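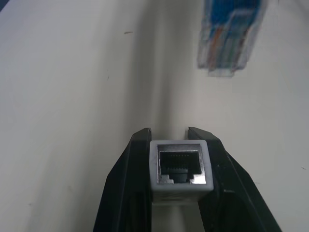 Network coupler in the gripper, Ethernet plug above

Subject: Re: Confidence vote in the Omach assembly

I have now read the transcript of the sitting and the clerk's note that went with it, and I think several people on this list, me included, had the procedure slightly wrong. I'll set out what I understand and leave the question of who ought to govern for another thread.

The Omach assembly has 40 seats. The governing bloc holds 20 of them, the Magsi Alliance holds 13 and there are 4 independents. The remaining seats are vacant and will stay vacant until the by-elections, which have been put off twice. The chief minister offered his resignation in January, after the Tonus roads contract was published, and the assembly has yet to accept it. Under the standing orders a resignation only takes effect when a majority of the full membership votes to accept it. Vacant seats count towards the full membership, so the governing bloc can't pass the motion by itself even if every one of its members turns up.

The Alliance and the independents can't pass it alone either. So far they have chosen not to attend, on the grounds that attending would give the sitting a quorum and let the government get its budget through on the same afternoon. The order paper puts the budget first and the resignation second. As long as that order stands I would expect the benches to stay as they are.
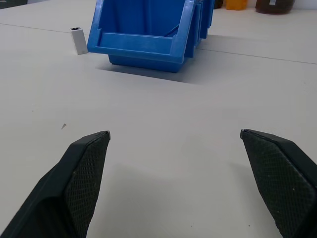 There is a way round it in the standing orders. Any member can move to change the order of business before ten in the morning, and that motion needs only a majority of those present. The Alliance tried something like this last year over the water charges and it was ruled out for being late by a few minutes. Whether the presiding officer would be as strict this time I don't know. The clerk's note says the clock in the chamber is the one that counts.

The second point is about the ministers. A few people wrote that they are now acting in a private capacity and that anything they sign could be struck down. I can't find anything to support that. A minister whose chief has offered to resign is still a minister until the offer is accepted. What changes is that new spending above the set limit has to go to the audit court first. The Tonus contract was signed before the offer was made, so it falls outside that rule, and I suspect this is why the government keeps coming back to the dates in its statements.

I said I would answer the longer message from last week properly. I have copied the main part of it here so that people who joined since can follow.

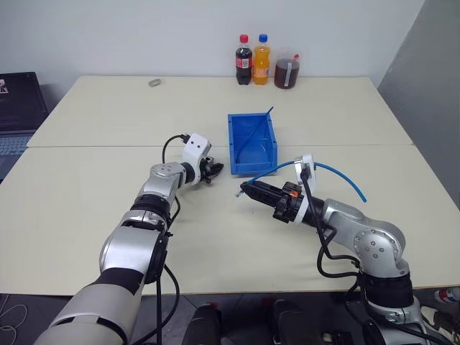 An earlier message to the list read:

> I don't see why we should spend so much time on the standing orders. The Mevis agreement was supposed to settle all this. Both sides signed it, and it says that a chief minister who loses the support of his own district committee must step down within a month. He lost it in Tonus. The month has gone. If the agreement means anything, he is already out of office and the deputy should be in the chair.
>
> I would also like to know why the Alliance gets off so lightly on this list. They are paid to attend. People in Magsi have been waiting for the hospital money to be released and it can't be released without a budget. Staying away might be good tactics but it has a cost, and it isn't the members who are paying it.

On the first paragraph, the Mevis agreement is a deal between parties. It was never put to the assembly as a bill. The agreement may well oblige him to go, but I can't see how it removes him, and the deputy seems to share that view as he has not tried to take the chair.

On the second, I largely agree. The hospital money could be dealt with by an interim supply vote, which both sides have supported in the past. It would need the Alliance to attend for one item and the government to promise that nothing else is called. I have seen no sign of such an offer from either of them - if anyone has, please post the link.

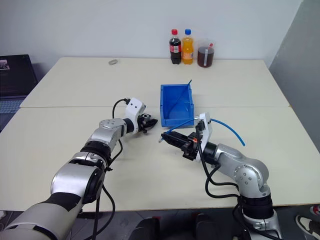 Robot arms at the table, blue bin to the right of the left gripper

Two smaller things. The archive link in my last message was to the draft transcript, which has a page missing. The corrected one is on the assembly site under the same heading. And please trim quoted text when replying, as the digest version of this thread has become very hard to read.

The next sitting is due once the presiding officer has met the party groups. I'll post the order paper when it comes out.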